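4.2 The disassembly task and the student teams

The Skirnley course has always ended with a build project, and for the second running we replaced the build with its opposite: taking a desktop computer apart by robot. The change was a delight to teach. Students who had been polite about pick-and-place exercises stayed behind in the lab to argue over the best way to get hold of a thin strip of sheet metal, and the quieter members of each team were often the ones with the strongest views on the matter.

All 27 students had passed the introductory module in February and could already jog the arm, record waypoints and write a simple program. They worked in small teams, each of which chose its own parts to remove and its own order of work. Two teams (Nilo and Fenulero, names picked by the students) went straight for the parts at the back of the case. Garg began with a plain block from the fixture plate, on the grounds that a block is hard to bend, and moved to the computer only once its grasps had become dependable. We logged 1062 grasp attempts over the whole project, including the many that the teams themselves would prefer us to leave out. Each entry holds the gripper command, the joint positions and a short written remark. The remarks are a joy to read and proved far more useful for marking than we had expected.

Every team had to hand in a sketch of its planned approach directions before touching the arm. This rule came from Manju Jaiswal, who supervised the lab sessions, and it led to some very lively discussions at the whiteboard.
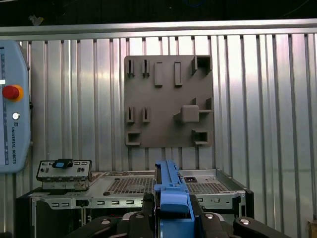 Approach direction was the topic on which the teams learned most. A part that can be taken from above in a drawing may be awkward to reach once the gripper itself has to fit beside it. The I/O bracket panel is a good case: in Figure 4 it stands upright on the left of the open chassis, while the blue gripper points up towards the fixture plate. The plate offers narrow slots, blocks and square sockets on one flat face, so a team could practise several kinds of alignment with a single tool orientation. Moving down to the bracket meant planning afresh, and the Nilo team redrew its sketch four times before settling on an approach it was happy to defend in the final talk. Section 4.3 compares the sketches with the logged motions.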